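Ulance Stamping Set — User Guide
Section 2: Setting Up and Inking
Revised April 2024

Read this section before you open the ink. If you have the Treturer case, see page 47 for the tray layout.

Choosing a place to work

Use a flat, hard surface that can be wiped clean. Tile, glass and sealed countertops all work. If the surface is soft or has a grain, put a sheet of smooth card under the paper. Keep the set out of direct sun and away from heating vents.

NOTE: The ink is water-based but will mark grout, unsealed stone and most fabrics. Cover the area if you are not sure.

Preparing the pad

1. Peel the clear film off the pad. If it tears, lift the rest from the opposite side.

2. Set the pad down with the felt facing up. New pads are supplied dry.

3. Turn the ink bottle cap counterclockwise until it comes free. Place the cap with the open side up so that ink does not run out of it onto the surface.

4. Apply ink in a slow spiral, starting at the outer edge. Stop when the felt is evenly colored.

5. Close the bottle.

6. Wait until there is no standing ink on the felt. In a cold room this takes longer.

CAUTION: Do not add water to the pad. Thinned ink spreads under the stamp and cannot be corrected by blotting.

Laying out the work area

Put the pad on the same side as the hand that holds the stamp. The paper goes in front of you, with a spare sheet beside it for test impressions. Loose caps, lids and other small items should be kept where they can be seen.
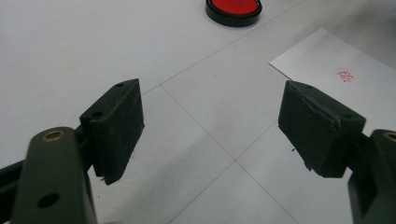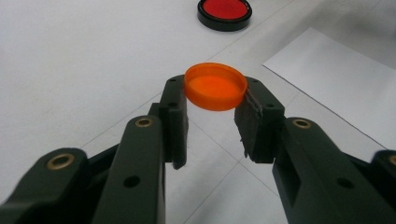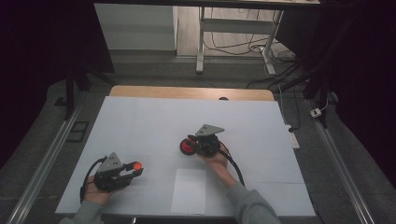 Figure 2. Red stamp pad and marked sheet (first); orange cap (second); small ball and red wheel-shaped piece (third).

Making a test impression

1. Tap the stamp on the pad two or three times. Do not press or twist.

2. Hold the stamp level over the spare sheet and lower it straight down.

3. Press evenly for one second, then lift straight up.

4. Check the impression. All lines should be solid and the edges clean.

If one side is faint, the stamp was tilted or the surface under the paper is not flat. If the whole impression is faint, tap the pad again. A heavy outline around the design means there is too much ink on the stamp — make a few impressions on scrap paper before going back to the good sheet.

Glossy paper needs a longer drying time, and some coated papers will not take the ink at all. Test one sheet before starting on a stack.

Working in batches

For more than 200 sheets, stop halfway and clean the stamp face. Paper dust builds up in the fine lines and shows as small white specks. Lay stamped sheets side by side until they are dry to the touch, and stack them only after that.

A fully inked pad gives up to 1,000 impressions with the small stamp. Large stamps use more. Re-ink when a second tap on the pad no longer darkens the print. Use Ulance refill ink in the same color as the pad; colors cannot be changed once the felt has been inked.

Cleaning and storage

1. Press the stamp on scrap paper until no color comes off.

2. Wipe the rubber with a damp, lint-free cloth. For dried ink, use Astport cleaner and a soft brush.

3. Let the stamp dry with the rubber facing up.

4. Close the lid of the pad and store it flat.

CAUTION: Do not soak wooden handles. Do not use alcohol or nail polish remover on the rubber.

Keep ink, caps and small loose items away from children under three. If ink gets in the eyes, rinse with clean water and seek medical advice if irritation continues.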